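Urix lamp boards -- flicker and dropout on the bench, running notes
December, posted by the Drastach bench desk

Hello again, and thank you all for being so patient with this ticket, which has grown a good deal longer than I meant it to.

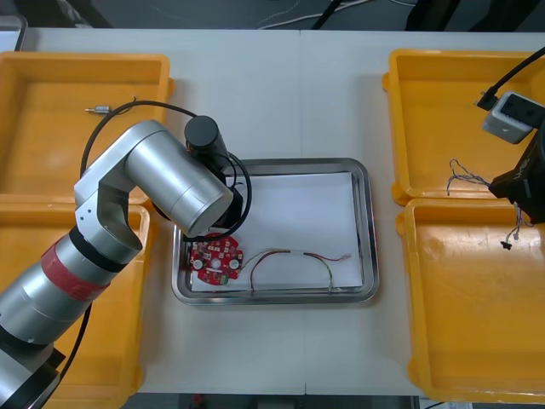 To recap for anyone joining from the Stamenari side: we had 14 of the round Urix boards come back with the same complaint, a flicker that starts a few minutes after power-up and then a full dropout. Seven of them did it for me on the first try, which I was almost glad to see -- it's the ones that behave perfectly on the bench that keep me up at night.

First thing I tried was the supply. Swapped it, no change. Then I reseated every lead and ran the boards again over lunch. Still flickering, though two held on longer than before.

Next I went after the wires. With the meter clipped on, I flexed each one gently near the board, and on five of the seven the reading jumped when I moved the red lead. I reflowed that joint at 300 degrees (our old iron, so take the number kindly) and got a dull, grainy blob. Went up a little, added flux, much nicer.

All five have now run 225 minutes without a blink. The other two still drop out and I don't have a good answer yet. I'd like to try a fresh set of leads from Bezerra before I blame the boards themselves.

If you're sorting parts at the worktable in the meantime, please keep the paper in the steel tray and put loose connectors in a yellow one. They roll, and I have spent more time under that table than I care to admit!

Status: open, waiting on leads.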